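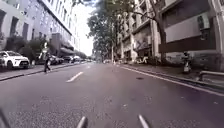
Speaker notes – surface water and ordinary streets
Ustville residents' evening, March 26, 2026

Opening (keep it short)

Thank the hall for having us. Say that the talk takes 30 minutes and that questions come at the end, apart from anything people can't hear or can't read.

Start with the July storm. Most of the room will remember it. We had 592 reports of standing water in two days, and 101 of those came from people who had never reported anything before. Pause there. Ask for hands: who had water over the doorstep?

Where rain goes

Rain that lands on a garden mostly soaks in. Rain that lands on a roof or a road has to be carried away. Each street is built with a slight fall from the middle to the sides, so the water runs to the edge and then along it to the next gully.

The gully has a pot underneath that catches grit. When the pot is full the grit goes into the pipe, and the pipe is much harder to clean. Don't go into pipe sizes unless asked. Last time that took up half the session.

Mention the difference between the two systems. The older part of town, down to Oneck, has one pipe for rain and foul water together. Osska was built later and has two. People in Osska sometimes pour paint or cooking oil down the road gully thinking it goes to the treatment works. It goes to the stream.

What the edge of the road does

Gutters work by being smooth and having nothing in them. A line of wet leaves will turn the flow out into the road, and it then misses the gully altogether. The same goes for builders' sand, and for the wooden ramps people put down to get a car over the kerb.

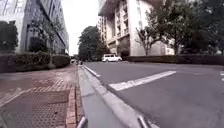 What we are doing this year

Gully emptying moves from once a year to twice on the lowest streets. The contractor is Delić, same as before. Cars have to be moved on the day and notices go up six days ahead. Somebody will say they never got a notice – take the street name and move on.

Oneck gets a new length of pipe. No start date yet, so don't give one.

What people can do

Sweep leaves up and bag them. Sweeping them into the gutter makes it worse.
Fit a water butt. One butt won't stop a flood, but a whole terrace of them takes the top off a short storm.
Think before paving the front garden. Gravel is fine.
Report a blocked gully with the house number nearest to it.

Questions

Likely ones: insurance, sandbags, who owns the ditch behind Osska. We don't hand out sandbags. The ditch belongs to whoever owns the land on either side, up to the middle.

Leaflets are on the table by the door.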